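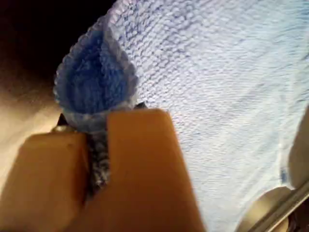
Terry cloth is the worst, a reader going by Cloutier wrote to me after my March column, and any robot that can fold it deserves a raise. Well, the folks at the Fernuvia lab in Pranstead might be getting close!

Their new method (they call it Lorkovby) skips the usual step of flattening the towel first. The robot looks for a corner, pinches it, and then checks the grip before it does anything else. If it thinks it grabbed the middle by mistake, it lets go and tries again, up to 3 times.

I got to read the write-up and the numbers are pretty fun. Over 872 tries on 16 towels, the checking step cut bad grabs by some 55 percent compared with the team's old approach. Thick, loopy towels are still the hardest, and it's slow – my laundry would be waiting a while. Next they want to try fitted sheets, and I wish them all the luck in the world.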